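Berora team kit, red with white trim

# Berora Practice Set – Red/White

The Berora set is our everyday training kit for club and school teams. It's sold by Miltirgate as a shirt and shorts together, or as single pieces if you only need to replace one. The main color is red, and the trim is white with thin red striping. The shirt is a light mesh-type knit. It packs small and doesn't need ironing.

Sets are cut on the loose side. If a player is between sizes, the smaller one will usually do. Youth and adult sizes are the same price.

## Color

Red is dyed in batches, and two batches can differ a little. If your whole team needs to match, put everyone on one order. We hold the batch number with your account for 2000 days, so a later top-up can be matched when stock allows. Reds also look different from one room to the next, so please don't judge the shade from a screen. Ask for a swatch.

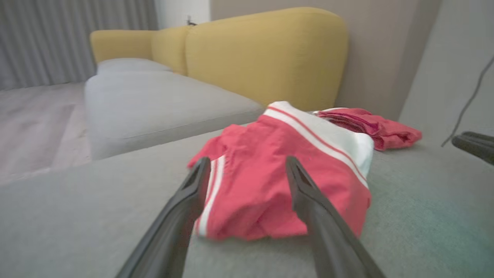
Swatches are free and go out by regular mail. You get one piece of the body fabric and one of the trim. Keep them for reordering.

## Details

- Body: 100% polyester knit
- Trim: white, with thin red stripes
- Shirt weight, adult medium: 76 g short of the older Hisia shirt
- Machine wash at 60 °F to 100 °F
- Minimum order: one piece

The Hisia shirt was dropped from the range in February. The Berora shorts can be worn with it, but the trim won't line up.

## Washing and folding

Turn both pieces inside out and wash them with other reds the first two times. After that they can go in with darks. Skip the fabric softener – it clogs the knit and the shirt stops breathing well. Hang to dry, or tumble on low.

To fold the shirt, lay it on a flat surface and pull the hem straight by its two corners before you bring the sleeves in. A couch seat works fine if the table is taken. The knit slides, so smooth it once more after the first fold.

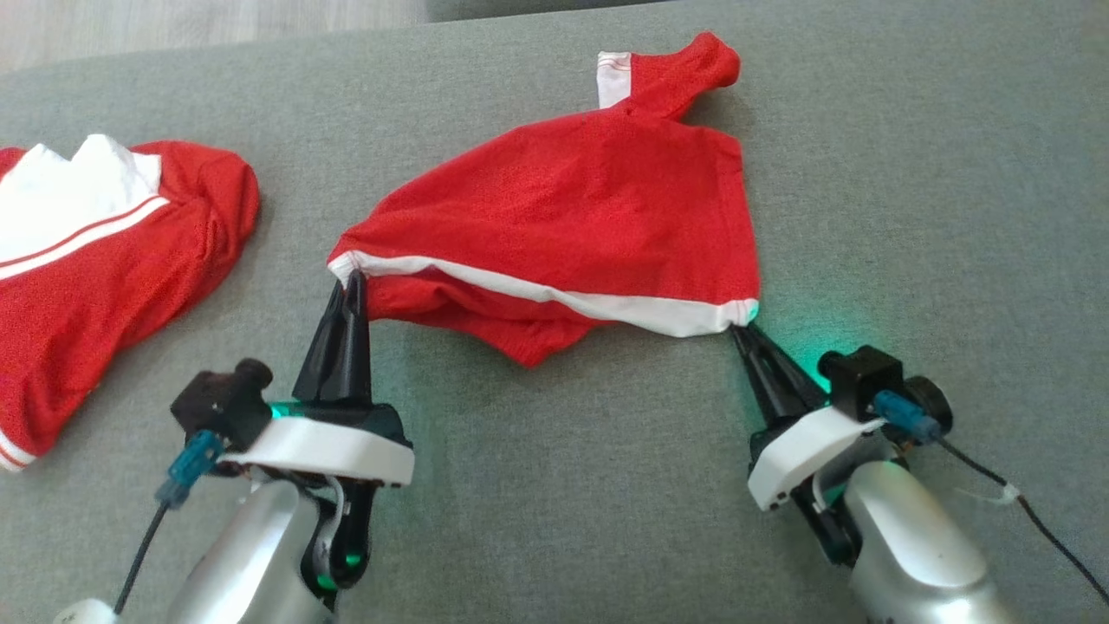

Shorts are folded in half down the middle, then in half again toward the waistband. Stack them under the shirt and the set fits a standard kit bag pocket.

## Printing

Names and numbers are done by Çetinkaya, who print all our team wear. Allow nearly two extra weeks. Printed pieces can't be returned unless we made the mistake. Unprinted pieces can come back unworn, with tags, within 60 days.

For team orders and swatches, write to Beril Yurt at the Miltirgate order desk and include your sizes and the color name.

Page updated 2023-08-09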